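Getting old shelf liner off without losing your mind

I've been in this house since July and I've only now gotten around to the kitchen cupboards. Every single shelf had sticky liner on it, and under that was more sticky liner, with little brown flowers! So that was my Saturday gone.

First thing, put the knife away. I started with a scraper and gouged the shelf over the stove in two places. Get the hair dryer out and warm up one corner until it goes floppy, then pull it back low and slow, almost flat against itself. If you yank it straight up it tears and you're picking at confetti for an hour.

Keep the dryer moving, too. I parked mine in one spot while I answered the door and the paint came up in a bubble.

For the glue that stays behind, I tried three things. Dish soap and hot water did next to nothing. Cooking oil on a paper towel, left for about 20 minutes, took off most of it (any cheap oil is fine, don't waste the good stuff). Rubbing alcohol got the rest, but it dulled the paint on my oldest shelf, so try it at the back where the cereal hides.

Wash everything with soapy water after the oil. Twice! New paint won't stick to a greasy shelf and neither will anything else.

My neighbor Detlef Grube swears by sanding the whole lot down. I did one shelf his way with 100 grit and it gummed up the paper in no time - get the glue off first and then sand, lightly. I'd leave really old paint alone until you've tested it for lead. The hardware store on Donbridge has the kits by the register.

As for new liner, I'm going with the non-stick grippy kind that just lies there. Cut it a hair short so the corners don't curl, and leave the roll out flat overnight under some cookbooks.

I painted in two thin coats and waited three days before putting any plates back. Mugs can go in sooner if you're desperate - I was.

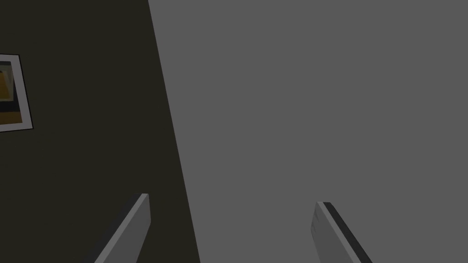
Drawers are next, and those I'm doing one at a time, with the silverware in a shoebox on the counter until I'm done.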